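Irutier opens orders in March for Prornancombe, a PC teardown and build kit for robot arms

Training labs and small repair shops get a ready-made bench job, company says

Irutier today announced Prornancombe, a kit of fixtures, part holders and job files that lets a single robot arm work on a desktop computer. Orders open in March. First units ship to customers who signed up for the early list, then everyone else.

The kit is aimed at teaching labs, refurbishers and integrators who need a real assembly job on the bench and don't have weeks to design one. Everything sits on a slotted aluminum table. The tower lies on its side, the parts plate goes next to it, the arm works over both.

"We kept getting the same call. People had the arm, had the gripper, and then spent a whole term making holders," said Mirjana Kos, product lead at Irutier. "So we made the holders."

In the box: the parts plate, laid out like a motherboard with places for a processor, a hard drive and cards. Drive caddy. Table clamps. Job files with 13 tasks, from seating a drive to routing a cable. Printed quick-start guide, plus a longer one online. Tower and arm not included, buyers can use what they have. A list of tested cases is on the order page and will be updated as more get tried.
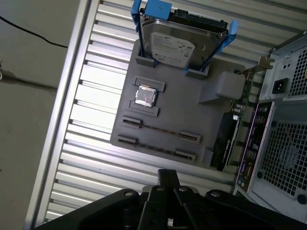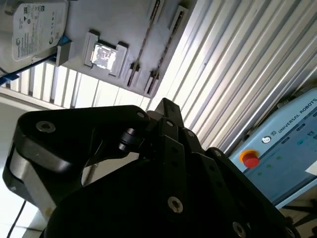
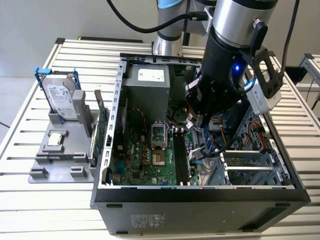 Setup is meant to be quick. Clamp the plate, touch off 4 corner points, load the job file, run the first task at low speed. Irutier puts the target at 90 minutes from open box to first run, for someone who has used an arm before. First timers should plan on an afternoon.

Clandilance, the training provider, had a pre-release kit through its winter course and has ordered more. "Students break things, thats the job," said Leonilde Lobo, who runs the hardware program there. "What I liked was the spare holders. One snaps, you pull it, put the next one in, carry on. Cable tasks are still hard. They should be hard. Some groups never got past them and learned plenty anyway."

Changes since the pre-release version: stiffer slots for the drive caddy, a lower processor socket so fingers clear it more easily, clearer labels on the underside. The job files now pause and ask before any task that touches a power cable. Pre-release customers can swap there old plate at no charge, shipping included.

Plates can also be ordered alone, or as print files for labs that want to make their own. A version for smaller cases is in the works, no date yet.

Sales and support in the region go through Tomić, which will also run setup visits for sites that want one. Visits booked seperately.

Warranty is 13 months on all parts except the clip-in holders, which are sold as spares.

Pricing on request. Schools and colleges should ask for the education quote.

Press contact: Mirjana Kos, Irutier. Review kits available, limited number, please say which arm and gripper you use when you write.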